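Fold or hang? Elasticated waists

vavine_40
Settle something for us. Thin cotton shorts with a gathered waist, do you fold them or hang them? I've been folding for years and the drawer looks like a jumble sale by the end of June. My sister-in-law Glória hangs every single pair.

Pelkonen
Fold. In half lengthways, waistband at the bottom, then in thirds. Hangers stretch the elastic.

kulap_r
Don't agree with that at all! Drape them over the bar and nothing pulls on the elastic. It's the clip ones that ruin it.

Pelkonen
Over the bar they slide off. I've picked mine up off the wardrobe floor more times than I can count.

kulap_r
Get the thin coated wire ones then, they grip a bit. I paid 5 quid for a pack on Drundbridge market. And lay everything flat on a big table first, I can't do it stood at the wardrobe.
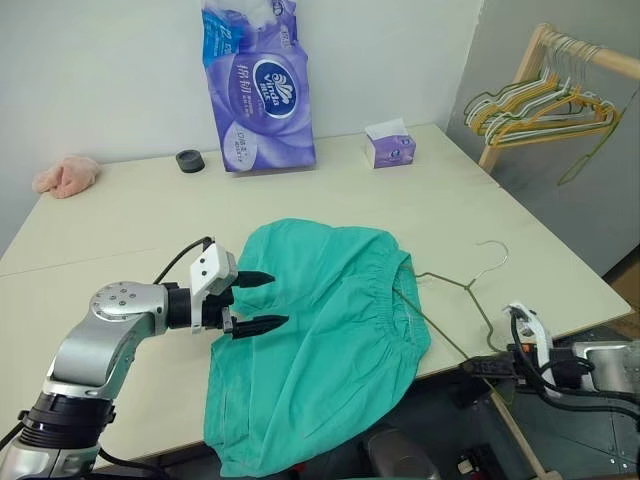
The teal ones are so light they bunch up the second you let go, so find the waistband first (feel for the label if you get lost) and smooth the legs down from there. Then hanger under, fold over, done.

vavine_40
Ooh, might try that with the green pair. Do you iron first?

kulap_r
Iron shorts? No!

fader153
I roll mine. Takes up no room.

Pelkonen
Rolling is worse than both.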